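Erkent E2 safety light curtain: two months on our wrapping line

I've been putting off writing this one up because I wanted a proper run at it first. We're a small packaging outfit (one wrapping line, one palletiser, one very old strapping machine) and the guarding on the wrapper was due for replacement. I went with the Erkent light curtain, mostly on price, and I'm pretty happy with it!

Mounting was easy. The brackets swivel, the bolts are a normal size, and the alignment LEDs are bright enough to read with the overheads on. I had the pair lined up in 17 minutes, and that includes going back for the right Allen key. The old Tralteo set took me most of a morning, so that's a win straight away.

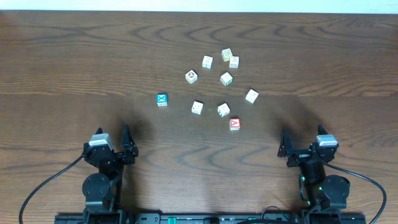 Alphabet blocks on the wooden table.

Wiring is standard stuff, 24 volts with two safety outputs, and the colours match the diagram in the manual. What I didn't love was the connector. It points straight down out of the housing and there's hardly any room for the cable to bend if you mount low, like we do. I ended up buying right-angle leads for 55 dollars, which took some of the shine off the bargain.

In daily use it's been solid. We had nuisance trips in the first week, always in the late arvo, and I blamed the curtain until I worked out the sun was coming through the roller door and hitting the receiver. Turned the pair end for end, swapped the transmitter to the other side, no trips since. The manual does mention strong light, in tiny grey print near the back.

The muting setup is the fiddly bit. You do it with a row of DIP switches behind a little cover, and if you've got big fingers like mine, bring a small screwdriver and some patience. I'd have paid extra for an app or even a USB port.

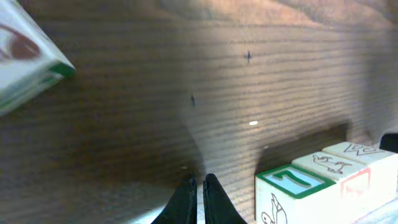 Waltraud Wallner wrote that she'd fitted the same model at Cestham and the DIP switches didn't bother her, but she wished the status output could be read by the line controller without an extra module. Fair point, and I'd forgotten about the module. It's sold separately and I haven't bothered with it, so our fault-finding is still me walking over to look at the lights.

Would I buy it again? For a simple line, yep. If you've got a few machines talking to each other I'd price up the Pisharody as well before ordering. I'm doing the palletiser in December and I've already got the right-angle leads in the cupboard.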